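Refurbished laptops are having a very good winter

If you still think of a used laptop as the sad gray brick at the back of the closet, February's batch of reseller updates should cheer you up. Stock is fresher, prices are calmer, and the machines coming off business leases right now are the ones I'd have picked for myself a couple of years ago.

The one I keep coming back to is the trade-in desk at Plelholm. They used to take back only the models they had sold themselves. Now they'll look at almost anything that boots, and the credit can go toward a refurbished machine as well as a new one (this was my biggest complaint last year, so hooray!). I sent in an old office laptop with a tired hinge and got 80 dollars for it, which I had fully expected to be zero.

Nemness has gone a different way and put its effort into batteries. Every laptop in its top grade now ships with a new cell, and the listing gives the full charge capacity in plain numbers. Virgilio Mercado, who runs the repair bench there, told me that battery complaints used to fill most of his mornings. He'd much rather be fixing keyboards, and he has strong feelings about crumbs.
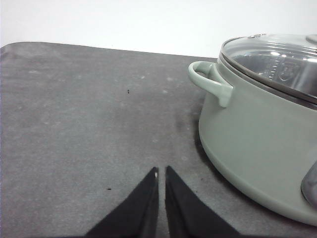

What to look for under 500 dollars

There's a lot of choice at this price, so I'd start with memory. Sixteen gigabytes is common in lease returns now, and it makes a bigger difference to everyday use than a slightly newer processor. Check whether the memory is soldered – plenty of the thinner models can't be upgraded later, and the listing won't always say so.

Screens are the other place to be fussy. Business laptops were often ordered with the cheapest panel on offer, and two machines with the same model name can look wildly different side by side. Ask for the brightness figure. De Smet prints it on every product page, bless them, along with the keyboard layout and the number of working ports.

Warranties

Susitz has stretched its standard cover to 2 years, battery excluded. Plelholm is still at one, with the second year as a paid extra. Read the part about return shipping before you buy from anyone, as a heavy laptop sent back at your own cost eats up the savings pretty fast.

Next month I'll be looking at used docking stations, including which ones will drive 2 monitors without a fight. If you have a favorite, hit reply and tell me the model and what you plug into it!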